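Re: [playgroup-list] Play kitchen: what to keep, what to replace
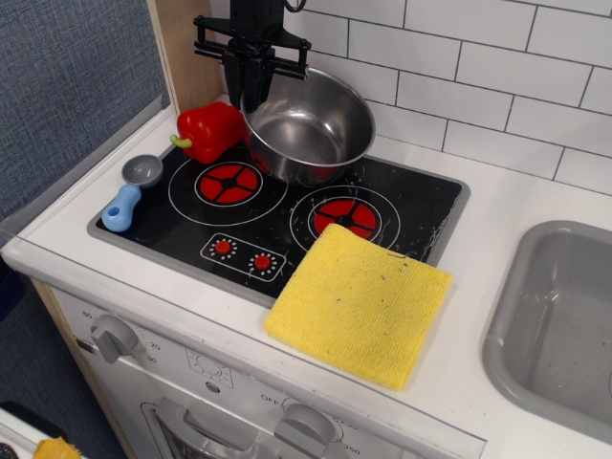 The hob end of the Gallton kitchen, with the saucepan, pepper, grey bowl and yellow cloth.

On 11 August 2019 the Gallton hall group wrote:

> Hello all. We are going through the home corner before the new term and have got as far as the play kitchen. It is the Flaltska one with the white top and the printed hob. The hob is scratched, mostly towards the right, and one of our helpers thinks the whole unit should go. A new one from Clevari is 2,798 in their catalogue and Karaca have theirs at 2,692 (both in points, both before delivery). That would use nearly all of what we have saved on the scheme.
>
> Questions:
>
> Has anyone got scuffs off a printed panel without taking the print with them?
>
> Do your children use metal pans or plastic ones?
>
> What do you do with the odds and ends that no longer belong to a set? We have a crate of them.

I would keep it. We have the same Flaltska unit, bought second-hand, and the hob on ours looks much the same or a bit worse. The children don't mind. What matters is whether the top is sound and whether anything has a sharp edge. Run your hand along the front and the left side where the clear edging is. Ours lifted at one corner and we stuck it back down with contact glue and a clamp overnight. If yours is flat all the way along, leave it alone.

On the scuffs. White marks on black are often something rubbed off on to the surface, and not scratches at all. Try a damp cloth with a drop of washing-up liquid first, then a clean white rubber, the sort you use on pencil. Go gently near the red rings and the two little knobs in the middle. I used a cream cleaner on ours and took the tick marks off one of the knobs, so don't do that. Real scratches will stay. You can make them show less with a very small amount of vegetable oil on kitchen roll, but it has to be buffed off properly or it gets sticky, and it needs doing again after a few weeks.

The sink is easier. If the basin on yours lifts out, take it out once a week and wash it in the big sink, otherwise wipe it in place. Ours gets used with real water even though we ask for it not to be, and the drips leave smudges on the grey plastic if they are left to dry. A dry tea towel at the end of the session is enough.

Metal pans: yes, we use them. We had plastic ones and the handles went. A small stainless saucepan with a rolled rim has no edge to catch a finger and can go through the dishwasher. They are noisier on a hard floor and they are probably what marks the hob, so you have to decide which you care about more. We keep 2 out and put the others away, which cuts down on the noise and on the arguments. Buy the lightest you can find. The heavy ones are no better for this and they hurt if dropped on a foot.

Cloths. We used to have proper oven gloves and gave up on them, as they never got washed. A square of something plain like your yellow one does for a pot holder, a tea towel, a tablecloth and a doll's blanket, and it can go in the machine with everything else. We have 11 of them in different colours and wash the lot on a Friday. If yours still has specks on it after a wash, soak it in cold water with a bit of soda and try again.

As for the odds and ends, I would not throw them out just for being odd. We sorted ours by where they live in the kitchen and forgot about the sets altogether:

Food in one basket. A pepper is a pepper whether or not you still have the rest of the vegetables.

Bowls, cups and anything else that holds something in a second basket, next to the hob. Small shallow bowls get used more than plates here, so keep all of those.

Handles, shakers, lids and bits you can't name in a shoebox on the shelf. If a piece has not been picked out by half term, it goes. The light blue thing with the hole near the end in your photo would go in ours – salt shaker or handle, I can't tell which, and the children will settle it between them.

Check everything in the shoebox for cracks and for size before it goes out, particularly if you have under-threes in the same room.

I can't say much about Clevari or Karaca. We looked at the Karaca one at an open day and the cupboard doors were nice, but the worktop seemed low for our older ones. Measure yours before you order anything. If you do replace it in the end, please put the old one on this list before you give it away, as I know of a group that would take it with the scratches.

The crate might be worth offering round as well, or bring it to the next swap table.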